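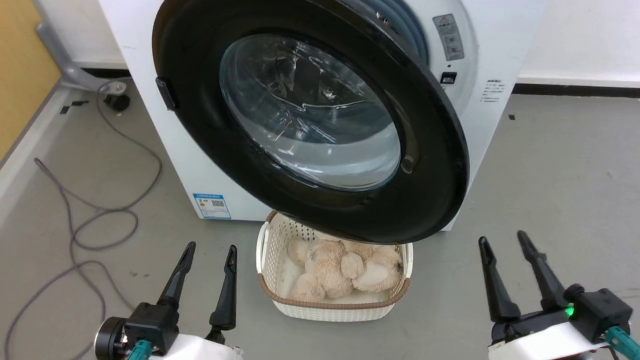
A reader in Wultbridge wrote in to say that every paper she opened on Monday had the Drelholm talks "on the brink," and asked how she was supposed to tell whether any of them knew more than she did. Mostly they didn't. I read this kind of coverage for a living, and the steps that follow are how I get through a story about negotiations between governments without believing more of it than I should.

You need the article, the official text it's based on if one exists, and twenty minutes. Coffee if you like.

Step 1. Find the verb

Go to the first sentence and find out what the government in question did. Most of the time it said something. It "announced," "signaled," "warned" or "vowed." Those are four ways of talking. Signing, voting, paying, withdrawing an ambassador and opening a border crossing are a different class of event, and a headline writer will happily put one in the clothes of the other.

Take the Gulla border dispute. The headline I saw most often was "Gulla to reopen crossing." The second paragraph said the foreign ministry "could consider reopening the crossing should conditions allow." I count three escape routes in that phrase: could, consider, and should conditions allow. The crossing stayed shut.

Write the real verb in the margin. If it's a talking verb, treat the whole piece as a report about talk.

Step 2. Look for the condition, then ask who judges it

Diplomatic promises nearly always come with an "if." If the talks fail, if the ceasefire holds, if there is meaningful progress. Underline it. Then ask who gets to decide that the condition has been met, and by what date.

When the same government that made the promise also decides whether the condition is met, the promise is worth very little. "Meaningful progress" has never been measured by anyone. "In the coming weeks" is worse, and I've seen it stretched over a year and a half. A named date is better, though plenty of those slide too.

Step 3. Sort the sources

Go through the article and mark each claim with a letter. I use N for a named person speaking on the record, D for a document, U for an unnamed official, and X for a sentence with no source at all. Then look at where the letters fall.

The usual pattern is N and D for the dull parts (who met, where, how long lunch lasted) and U or X for whatever made it into the headline. "Officials close to the talks" may be one person. That person almost certainly works for one of the sides, and chose to call a reporter for a reason. It doesn't make the claim false. It means you're reading something one party wanted you to read that morning.

Be extra careful with "is believed to," "is seen as" and "is widely expected." Believed by whom? In my experience it's often the other reporters in the same hotel.

Step 4. Get the statement itself

Foreign ministries post their statements, usually on a page that looks as if it was built long ago and left alone. Joint statements are posted by each side separately, and you should open both. Compare them line by line. Differences in translation are sometimes innocent, but a sentence that shows up in one version and is missing from the other is the most useful thing you'll find all day.

The last Drelholm statement ran to 129 words in one version. The other side's had 40 more, nearly all of them about water rights. I found very little coverage that mentioned water rights.

While you're there, learn the house language. "Frank" means they argued. "Productive" means they agreed to meet again. "A full exchange of views" means each side read its paper aloud. I'd be wary of anybody who claims to decode much beyond that. There's a small industry of commentators finding messages in the seating plan, and I have yet to see one of them check old guesses against what happened later.

Step 5. Check the numbers against something

Suppose a piece says 13 countries back the proposal. Back it how? Voted for it, co-sponsored it, or failed to object when asked by a journalist in a hallway? Look for the list. If you can't find one, cross the number out and read the sentence again without it. Often there's nothing left.

Do the same with aid money. "Pledged" and "paid" are different columns, and old pledges get announced again with a new ribbon on them. Search the amount along with the name of the country and see how far back it goes.

Step 6. Be stingy with the experts

Every long piece has a paragraph where a think tank explains what it all means. The McIntyre briefings get quoted a lot on Drelholm, and some of them are good. Before you lean on one, look up two things: who funds the shop, and what it predicted last time. The second is harder to find, which should tell you something. I skip any expert whose point is that "much will depend" on the outcome.

Step 7. Wait, then read it again

Save the article. Put a reminder on your phone for six weeks out. When it goes off, read the piece again with the margin notes you made in Step 1 and see what came of it.

This is the step people drop, and it's the one that changed how I read. I kept a folder on the Gulla dispute through one whole summer. By the end of July it was fat with turning points, and the two delegations were still arguing over the agenda.

A note on speed

If you only have two minutes, do Steps 1 and 2 and leave the rest. Skip the live blog entirely. It's there to be refreshed, and anything solid in it will be in the evening story with the typos taken out.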